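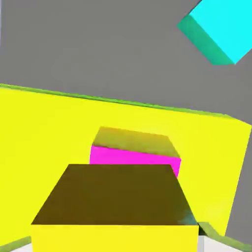 Software Engineer, Manipulation Planning and Simulation
Ludari Robotics, Dorkutlow office
Full time, permanent position

Ludari makes the planning software that other companies put in their robot arms. Our customers are mostly small manufacturers and parcel handlers who cannot afford a team of robotics specialists, and who want that the arm picks up the part and puts it where it should go, also on Monday morning when the lighting has changed. We are 14 people at present. We are looking for one engineer to join the group which develops Plinon, our motion and grasp planner, and Bosman, the simulator in which we test it.

What the work is about

Plinon receives an estimate of object poses from the perception side and returns a trajectory, or a clear reason why there is none. It is written in C++17 with a Python interface. Bosman is our own simulator. It renders block and bin worlds with very plain materials, on purpose, so that a failure in the pose estimator can be traced to geometry and occlusion before we add texture and noise. Every night the full test suite runs 804 block-world episodes against the main branch, and in the morning somebody from the group reads the failures. You would take your turn in this.

In your first months you would work mainly on these things:

The close-range problem. When the virtual wrist camera comes near to a stack, one cube can fill most of the view and hide the block behind it. Our estimator then loses the hidden block or reports it at a wrong depth, and the planner believes it. We want the planner to keep the older estimate with a growing uncertainty, and to choose a second viewpoint when this is cheaper than a failed grasp.

Replay tooling. At the moment a failed episode can be replayed only from the beginning. We would like to start it at any step, change one parameter, and compare the two runs side by side. There is a prototype, and it is honestly not very good.

Contact settings in Bosman. Tilted slabs and cubes resting on each other sometimes drift slowly when nothing touches them. We know which solver settings are responsible but not yet what is the best compromise with speed.

What we are asking for

You have written C++ that other people had to maintain, and you are comfortable in Python. You understand rigid body transforms well enough to find a wrong frame convention in someone else's code. You have worked with at least one motion planning method (sampling-based or optimization-based, both are fine) and with some physics simulator, it does not matter which one.

It would be helpful if you know something about pose estimation or belief-space planning, but we do not expect both. A degree is not required. If you have learned these subjects at work or by your own projects, please describe them in the letter.

We read and write a lot of English in the office, and for more than half of us it is not the first language. Your English does not need to be perfect. It needs to be clear in a code review.

What we offer

A permanent contract after a probation of three months. Four weeks of paid vacation, plus the days when the office is closed at the end of the year. Dental and extended health coverage from the first day. You may work from home two days per week; on the other days we would like to see you in Dorkutlow, where the test cell with the real arms is located. The office is on the second floor above a hardware store, there is an elevator, and the bus number 162 stops at the corner. Parking is difficult, especially in winter.

We can help with moving costs inside Canada. For this position we are unfortunately not able to sponsor a work permit.

How to apply

Please send a résumé and a letter of one page to Talha Tanoli, who leads the Plinon group. In the letter, tell us about one bug in a planner, controller or simulator which took you a long time to find, and how you found it at the end. A link to code is welcome but not necessary.

Applications are open until 25/12/2018. The office is closed on that day, but everything which arrives before midnight will be read in the new year. We have first a telephone call of half an hour, then a visit to the office with a small programming exercise on a recorded Bosman episode. The exercise takes one afternoon and we pay for your time. In total there are 4 steps from application to offer, and we will write to you after each of them, also when the answer is no.

Students who are looking for a work term should please wait. We will post the next internship in August.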